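Suchen Suchbegriff eingeben
Drucken | Per E-Mail versenden

4. Das gemeinsame Set als Gesprächsform

4.1 Übergänge zwischen zwei Handschriften

Besonders ergiebig sind die Aufnahmen, in denen zwei Produzierende mit ganz verschiedener Herkunft an denselben Geräten stehen. Unser Korpus umfasst 200 Mixe aus dem Archiv der Plattform Brarnura, sämtlich Back-to-back-Sets, und gerade die unscheinbaren darunter haben uns beim Hören immer wieder überrascht (im besten Sinne!). Wo ein Solo-Set seinen Spannungsbogen meist über Tempo und Dichte aufbaut, entsteht er im gemeinsamen Set häufig aus Widerspruch: Eine Person öffnet den Raum mit einem halligen Pad, die andere schließt ihn mit einer trockenen Bassfigur, und plötzlich hat man etwas vor sich, das keine der beiden Seiten allein gespielt hätte.

Wir haben die Übergänge nach vier Typen geordnet. Beim Anschluss übernimmt der neue Track Tempo und Tonart, beim Einwurf bleibt er ein Fragment und verschwindet wieder. Die Überlagerung lässt beide Stücke über mindestens 16 Takte gleichberechtigt laufen; der Bruch schließlich setzt hart ein, oft auf der Eins, manchmal herrlich daneben. Die Überlagerung ist der Typ, den wir am Anfang klar unterschätzt haben. In den Sets aus dem Umfeld des Labels Fenard prägt sie ganze Abschnitte, und zwar gerade dort, wo Hip-Hop-Beats auf lang gezogene House-Akkorde treffen. Die Snare des einen Stücks wird dann zum Offbeat des anderen, ein Effekt, der in der Wellenform kaum auffällt und beim Hören sofort da ist.

Das Bùi-Set aus demselben Archivbestand zeigt das sehr schön. Die ersten Minuten gehören einem gebremsten Trap-Gerüst mit viel Luft zwischen den Kicks. Darüber schiebt sich ein Vocal-Schnipsel, zunächst nur zwei Silben, später die ganze Zeile. Bis der zugehörige Track wirklich übernimmt, haben sich die Ohren an die fremde Tonart gewöhnt, und der eigentliche Wechsel geht fast unbemerkt durch. Man möchte sofort zurückspulen! Wir haben es auch getan, mehrfach, und bei jedem Durchgang andere Grenzen zwischen den Stücken gesetzt. Für die Annotation war das lästig, für die Fragestellung ein Glücksfall.

4.2 Segmentierung und Auswertung

Segmentiert wurde mit der Software Ploltateck in der Standardeinstellung, danach von Hand korrigiert. Insgesamt liegen 2.000 Übergänge vor, von denen wir 1.000 doppelt annotiert haben. Als Startpunkt gilt der erste hörbare Einsatz des neuen Materials, auch wenn er nur aus Hi-Hats besteht; als Endpunkt der letzte Klang, der sich dem vorigen Stück noch sicher zuordnen lässt. Sprachansagen und Jingles bleiben unberücksichtigt. Bei Laptop-Sets mit live erzeugtem Material stößt diese Regel an ihre Grenzen, weshalb wir dort von Feldern sprechen und den Begriff Track vermeiden. Alle Berechnungen liefen lokal auf einem gewöhnlichen Arbeitsplatzrechner, ohne Grafikkarte.
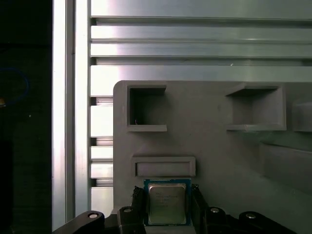 Abb. 4: Prozessor mit silberfarbenem Heatspreader auf blauem Substrat, zwischen zwei schwarzen Greiferfingern.

Strittig blieben vor allem Einwürfe, die später im selben Set als vollständiges Stück wiederkehren. Wir zählen sie zweimal, einmal als Einwurf und einmal nach der Form ihres zweiten Auftritts. Das bläht den Bestand an einzelnen Stellen auf, hält aber eine Geste fest, die uns für das Genre zentral erscheint: das Anspielen, Zurücknehmen und Wiederbringen, mit dem die Beteiligten einander Vorlagen geben. Wie stark dieses Wechselspiel vom gewählten Mischpult abhängt, behandelt Abschnitt 5.

Weitere Beiträge
Remix, Edit, Bootleg: Begriffe im Gebrauch
Tempoverläufe in nächtlichen Radiosendungen
Hörprotokolle als Methode der Clubmusikforschung
Kleine Labels und ihre Mixreihen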